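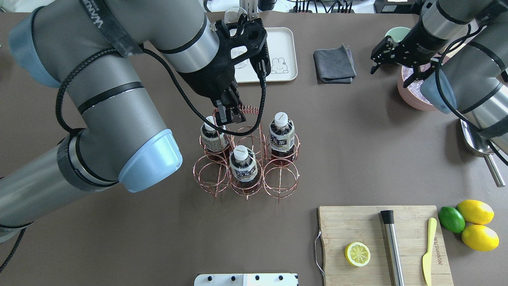

Orvokki Tuominen wrote:
> It stopped again on the bottle rack. Gripper comes down, touches the cap, then the whole left arm faults and drops to hold. Have you changed the force limit?

July 24, 2020
by Seija Riihimäki

Hi Orvokki and all,

Guilty, I did change it! I'd put it down to 5 newtons after the scare with the glass at Killness (never again, please) and forgot to put it back up for the tea bottles. But I don't think that's all of it — the log shows the wrist reading drifting for a good 35 seconds before the fault, and the back row is a long reach. My money's on the cable loops pulling. Could you re-tie them and run it with the limit at 8?

And keep the knife away from the right arm until we know, even on slow. I'll send the Stakeck log tonight, all 3,000 lines of it, sorry.

Seija

2 replies | 0 shares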